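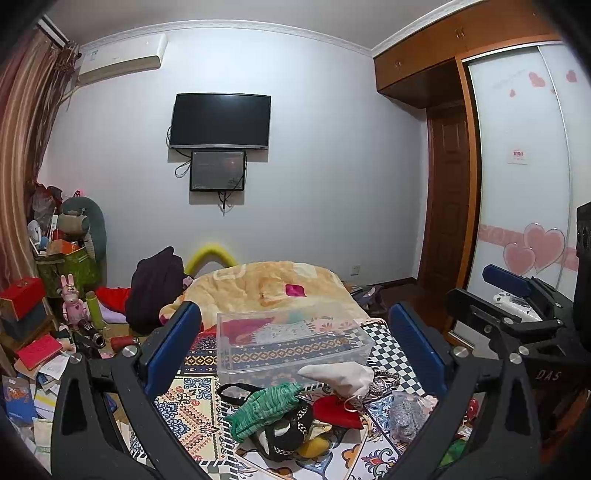
The rules of the bedroom

How a short rulebook is changing the way robot training data is recorded in people's homes

29 May 2026
Shares 81 | Comments 2

Most discussions of robot safety begin with a factory. There is a fence, a yellow line on the floor, and a red button which everybody is shown on the first morning. In a bedroom there is none of these. There is a bed with a patterned cloth on it, a clear plastic box, a heap of small things which must go into the box, and a person who holds a gripper in the hand and tries to pick them up at an even speed.

This kind of work has grown very quickly, and the rules came after it. I spent part of April reading one attempt to write them down. It is called Olla, and it is kept by Trutmont, a company in Hedmont that organizes home recordings for other firms. The first version had two pages. The present one is longer, but it is still a document that a new operator can read over a coffee, and Hubert Duda, who edits it, wants it to stay so.

"If a rule needs a second page of explanation, then I have probably not understood the rule," he told me.

Duda came to this from warehouse safety, where he wrote procedures for forklift drivers. He says that it was a good school. A driver will not follow a rule that makes the shift longer and explains nothing, and an operator in a stranger's apartment will not do it either.

What the rulebook asks for

Olla is divided by moments of the visit: before the door, before the first recording, during the recording, and after. I find this more useful than the usual division by type of risk. An operator does not think "now comes privacy." He thinks "now I am putting my shoes off."

Before the door, the household must have signed a form in its own language, and it must have chosen the rooms. The choice is made by the household alone. An operator may not suggest a room which was left out, also when the light there is better.

Before the first recording, the operator walks through the room together with the resident and asks what should be put away. Letters with an address, medicine, family photographs and documents are on the standard list. Everything else stays. This was the part where the first version was wrong, Duda says. It asked the operators to tidy. They folded the blankets and moved the boxes to the hallway, and what came back was a collection of rooms in which no one seemed to live.

"We were paid for real homes and we delivered hotel rooms," he said. The word "tidy" was then taken out of the document, and the new sentence reads: "Remove what is private. Leave what is messy."

It is easy to see what he means. A cluttered corner with a bottle and a figurine, a plush blanket in a big pile, cables that hang down from a television: such things are hard for a machine, and a home robot will meet them every day of its life.

Small things, soft things

The sorting task has its own chapter. The work looks childish, but it causes more arguments than any other task in the document. A knitted item, a cord and a pouch do not keep their shape when the fingers close on them. The operator wants to help with the free hand, and this is forbidden. If the item falls, it stays where it fell, and the operator picks it up again with the gripper. The failed attempt is kept and marked as failed.

Trutmont looked at 1,848 recordings of this task from 121 homes before it wrote the chapter. The most common defect was not a technical one. The operators had deleted their own mistakes, out of politeness, as Duda puts it. They wanted to hand over good work. Now the device menu has no delete function at all, and bad takes are removed later in the office by a person who has not made them.

A second rule concerns the container. It should be one that belongs to the household if possible, and it is allowed to move it. Earlier the box had to stay on a fixed spot, which gave clean material but also a strange habit: every item traveled to the same place. Today the box may be lifted, turned or put down again somewhere else on the bed, with the things already inside.
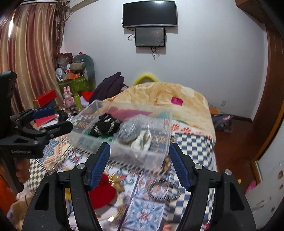 For this part the rulebook sets a height. The container should not be raised above the chest of the operator, and it must stay over the bed or the table during the whole movement. The reason is practical. A box that falls on a quilt makes no damage, and a box that falls on a floor can break and leave sharp pieces in a room where people walk barefoot.

When two grippers are working in the same space there are more rules. The tools must not cross. One side is named as leading before the take starts, and the other side waits with open fingers until the leading one has finished its grip. It makes the work slower. I asked if the operators complain, and Duda laughed and said that they complain about this rule more than about all the others together. He has no plan to remove it. A finger pinched between two linkages is the injury he thinks of most.

Who checks

The weak place of any voluntary standard is the checking, and Olla is no exception. Trutmont checks its own operators. Kołodziej, a family firm of eleven people which does the same work on the other side of Hedmont, has adopted the text with small changes and checks itself also. Between them the two firms exchange a sample of recordings every month, and each one reads the sample of the other against the rulebook.

I think that this is better than nothing, and not yet enough. The household does not see the result of the check. It receives a copy of the form and a telephone number, and it can ask for its recordings to be erased within thirty days. After this time the material has usually gone to the customer, and the rulebook becomes rather quiet. It says that the customer "shall be informed of the wish of the household." It does not say what the customer shall do.

Duda agrees that the sentence is too soft. He wanted a stronger one, with a duty to erase and to confirm the erasing in writing, and two customers refused to sign it. The matter is again on the table for the next version, together with a proposal from Kołodziej that the residents should be allowed to watch the whole recording before it leaves the apartment.

That proposal has a cost which is simple to calculate. An afternoon of recording needs nearly an afternoon of watching, and somebody must sit there with the family. Kołodziej has tried it in a few homes. Most residents watched for some minutes and then went to make dinner. One woman watched until the end and asked for a single take to be removed, because her voice could be heard in it while she spoke on the telephone in the next room. Sound was not mentioned in Olla at that time. It is now, in the chapter about the first recording, directly after the medicine and the letters.

Shares 81 | Comments 2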